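Folding laundry by remote control, and loving it
Posted 2026-02-28

I've been meaning to write up my afternoons at Clesonov since November, when I first signed up to teach a pair of robot arms how to handle clothes. If you've never tried it, the setup is easy to explain. You hold two small handles, you move your hands, and the arms across the table copy you. Every run is recorded, and later the people at Stuvora train a model on it. I'm the teacher! I have never been so proud of a job that is mostly laundry.

The first thing I had to learn was where to park. Every run starts with the grippers open and still over the table edge, and you hold them there for 3 seconds before you touch anything.

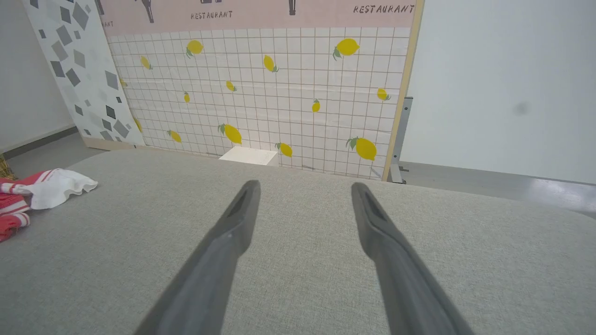
I was terrible at this. My hands wanted to get going right away, and the software (it's called Yau, and it is very strict) throws out any run where you start early. I lost 18 runs in my first session that way. Now I breathe in, breathe out, and go, and it has become my favorite part of the whole thing – a bit like standing on a diving board.

Then comes the grab. Towels are kind to beginners, but sportswear is slippery and has all these panels and trims that want to go their own way. What works for me is to go for a corner, close slowly, and lift just a little to check that I've got one layer and haven't scooped up two. You can't feel the cloth through the handles, so you learn to read it from the wrinkles. I talk to it sometimes. It doesn't help, but I do it anyway.
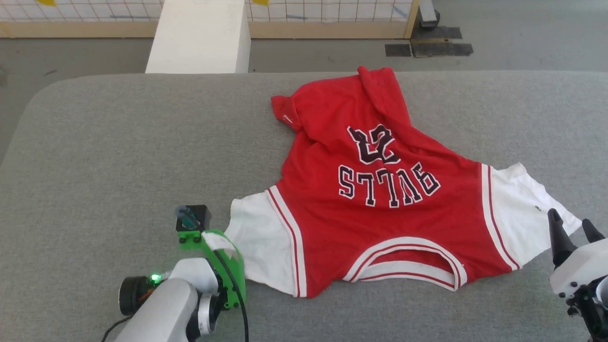 Two hands in the air

Once both grippers have hold of something, you lift and spread. Oh, this is the good bit! Pull too gently and the middle sags, pull too hard and one side pops out of the fingers and you're back to a heap. I tend to move too fast here, and the folks reviewing my runs keep telling me so. Fair enough. The robot is going to copy my bad habits along with my good ones, so I've been practicing slow lifts at home with a dish towel and a kitchen timer.

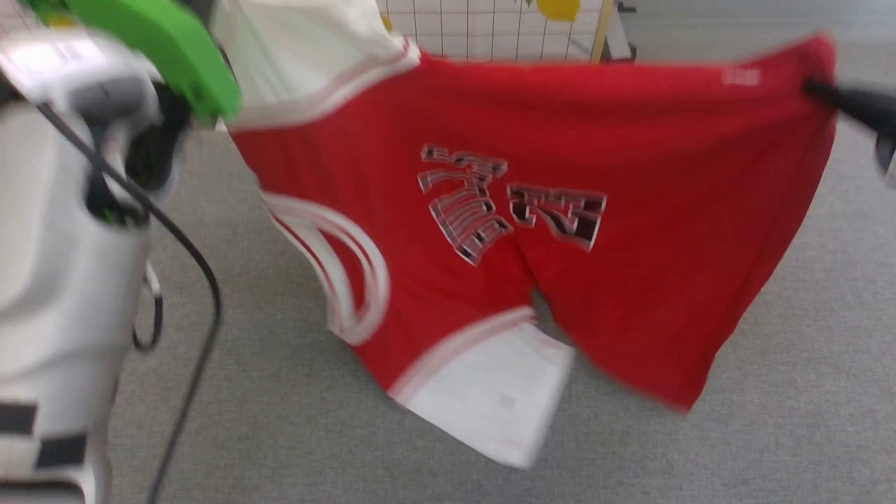 What's next

My goal is 300 accepted runs before I move on to the next set of tasks, which I'm told involves socks. There's also talk of taking the arms over to Fludthorpe for an open day, and I've already put my name down to help. If you live nearby, come and have a go on the handles. Start with a towel, and remember to wait before you grab!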